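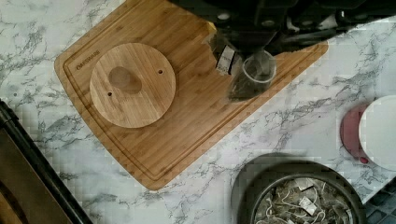 About Lavberg

Lavberg writes control and perception software for robot arms that work with small household objects. We do not build arms or grippers. Customers bring their own hardware, and we supply the layer between the camera driver and the joint controller, along with the tools to test it.

The company was started by Sotiris Katsaros and Zoi Margaritis, who had worked together on motion planning for packaging lines. Packaging lines have fixtures. Kitchens and workbenches do not, and most of the planners available at the time assumed rigid parts in known positions. The first version of our stack was written to handle the other case: light, flexible items such as tea bags, cloths and cable ends, picked from a pile and put down somewhere specific.

What we make

Pappas is the planner. It takes a target pose and a rough model of the surroundings and returns a trajectory with speed limits attached to each segment. It replans while the arm is moving. If a plan cannot be completed inside the time budget, Pappas returns a stop, and the caller decides what to do next.

Husell is the perception module. It runs on wrist-camera video and produces object masks, grasp candidates and a confidence value for each. Glass, string and blurred objects near the fingers get separate treatment, as depth estimates on all three are poor. Husell also reports when the gripper hides the target, so that the controller can fall back on the last good estimate for a limited time. The default limit is 250 milliseconds and can be changed per task.

Sikness is the log and replay tool. It began as an internal script and kept its internal name. It lines up camera video, joint states, gripper commands and planner decisions on one clock, and it can rerun any recorded episode against a newer build. Most of our customers start with Sikness alone.

How we work

Every change to Pappas or Husell is replayed against a fixed set of 564 recorded episodes before it is merged. Of these, 142 are failures, kept on purpose: dropped items, double picks, tangled strings, collisions with a rim. A build that changes the outcome of any episode is held until someone has looked at the replay and signed the change. Athina Rallis maintains the set and decides what goes into it.

Hardware tests come after replay. Tabletop layouts are changed between runs, including the surface, the containers and the lighting. Patterned stone and reflective counters are part of the rotation because early versions of the segmentation model read surface veins as object edges.

Releases are supported for 48 months. Interfaces do not change within a major version.

People

Sotiris Katsaros, planning and control
Zoi Margaritis, perception
Athina Rallis, test data and replay
Bogumił Szczepańska, drivers and real-time systems
Clive Entwistle, customer integration

Working with us

An evaluation license covers all three products on one arm. Before requesting one, please have the arm model, controller version, camera model and frame rate on hand, plus a short recording of the task as it is done now, by hand or by machine. Clive Entwistle answers integration questions directly. Documentation for the current release is public, and the next release is scheduled for April.

Page last updated Friday, March 4, 2022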